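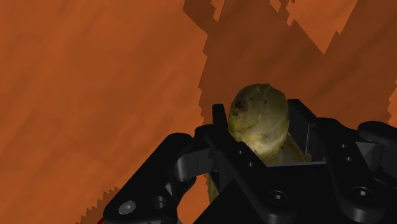 # Wrist camera policy does well in sim trials, then drops when I change the shadows. Is this a known result?

Posted by **Belmiro Barreto** in Simulation and Evaluation

I'm running a pick task in simulation with one arm, one table and a mixed set of household items. The policy was trained by imitation on 170 demonstrations. It takes two camera views, one on the wrist and one fixed view of the table, plus the joint positions.

With the default light the success rate is 86 percent. When I move the light to a new angle and leave everything else alone, it falls a long way. I haven't changed the object poses, the textures or the start position of the arm. Same seeds, same checkpoint.

Two things I noticed while going through the rollouts:

- The edges of the shadows are jagged in the wrist view. They look like saw teeth on the wood. I assume the shadow map resolution is too low for a camera that close to the table.
- The failures are mostly late closes. The arm gets to the object fine and then hovers.

My questions are whether the jagged edges could be the cause, and whether I should report the default number, the moved-light number, or both. I have a short write-up due in February and I would like the method section to hold up. Our simulator is Torkard and the task set is the Culness tabletop one, with small changes.

## Replies

**Begoña Lorente**

I ran into something close to this last year with the same simulator. I can't tell you for sure that it's the same problem, but I would test it in this order.

1. Turn shadows off completely and run the same seeds. If the success rate recovers under the new light, the policy is reacting to the shadows in some way. If it stays low, look at overall brightness and color first.
2. Turn shadows back on and raise the shadow map resolution by a factor of 4. Keep the light where it is. This separates "the shadow moved" from "the shadow has a bad edge." In my runs the edge made very little difference and the position made a lot.
3. Mask one camera at a time. Feed the policy a mean image for the wrist view, then do the same for the table view. A policy trained with both views will get worse in either case, so compare the size of the drop under both lights, not the raw rate.

Step 3 is the one people skip. In my case the policy was using the table view to decide when to close. On a cluttered table every item throws a dark shape next to it, and if the light never moves during data collection, the shape beside the target is as good a cue as the target.

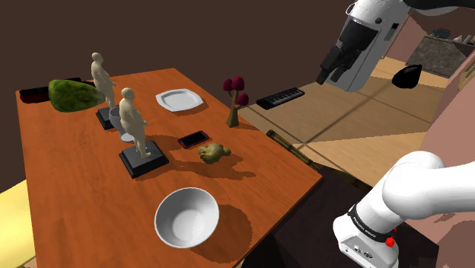 Once the light moves, that cue lands in a different spot and the policy waits for something that doesn't come. Your hovering arm sounds like that. You can check it cheaply by plotting the gripper command against distance to the object for successes and failures. If the arm reaches the same distance in both and only the command differs, then the reaching part is fine and you can stop looking there.

On the training side, I replayed the recorded actions under random light directions and rendered new images. You don't need new demonstrations for this as long as your replay is deterministic. Check that first - mine wasn't, because the contact solver settings had changed between versions, and I lost most of a week to it.

For the write-up, report both numbers, and say how many trials and seeds are behind each one. I would also give the light angles you used, so that somebody else can repeat it. If you only print the default number, it describes one light setting and nothing more.

**araújo_k**

Just use domain randomization. Randomize lights, textures, camera pose, everything. Problem goes away.

**likell**

I'd be careful with the reply above. Randomizing everything at once will probably bring the moved-light number up, but you won't learn which change did it, and for a method section you want to know. Change light direction by itself first, and add textures in a second run.

One small thing to add to Begoña's list. Look at how the rate breaks down by object. Lumpy produce and flat items like a plate or a phone fail for different reasons, and an average hides that. In my own tests the flat items were bad under every light, so they pulled the total down without telling me anything about shadows.

**Belmiro Barreto**

Thanks. I did step 1 this afternoon. With shadows off, the rate under the new light comes back to within 2 points of the default, so it is the shadows. The higher resolution run is going now. I'll do the camera masking after that and post the per-object table in this thread when it's ready.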